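Print this page | E-mail this page

Hadgu Junior Basketball — Uniform Hire and Returns FAQ
Updated September, by Wagner Bastos

We use cookies to remember your team selection. By continuing to browse you accept our cookie policy.

Does my child need to buy a uniform?

No. Jerseys are hired for the season and stay the property of the association. Shorts are bought outright from the canteen window at Musitz Stadium on Friday nights.

What does hire cost?

The hire fee is included in your registration. A $14 bond is added at checkout and refunded once the jersey is back and signed off. Refunds go to the card you paid with.

Can we choose the number?

You can list a preference on the Codero registration form. Returning players get first pick, then new players in order of registration. Two players on the same team can't share a number, even if they never take the court together.

How should jerseys be washed?

Cold machine wash, inside out, with similar colours. Hang them in the shade. Please don't tumble dry or iron over the printing — heat lifts the edges of the numbers and we can't re-press them.

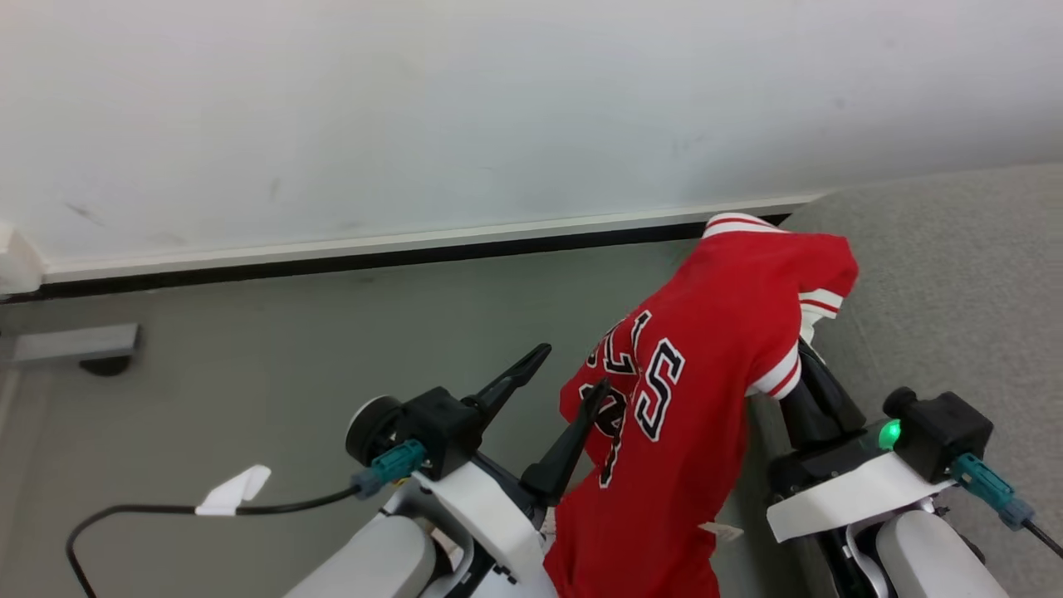 Fabric softener is also best avoided. Grass and blood stains should be soaked in cold water the same night, before they go through the wash.

The jersey doesn't fit. Can we swap it?

Yes, up to the end of round three, if we have the size. Bring it washed to the uniform room, which is the second door past court four. After round three, swaps are only made for damage.

What if we lose it?

The bond is kept and you'll be invoiced for the balance of a replacement. New jerseys are ordered from Clirketico in batches, so your child may play in a spare with a different number until the next delivery. Let your team manager know so the scoresheet can be changed.

When are jerseys due back?

Within two weeks of your team's last game, finals included. Hand them to your team manager or drop them in the returns tub outside the uniform room, in a bag with the player's name and team on it. Unnamed bags hold up the bond refund.

My child is changing clubs mid-season. What happens?

Return the jersey before the clearance is lodged. We won't hold up a clearance over a uniform, but the bond stays with us until we have it.

Subscribe to the Hadgu newsletter for fixtures and wet weather notices.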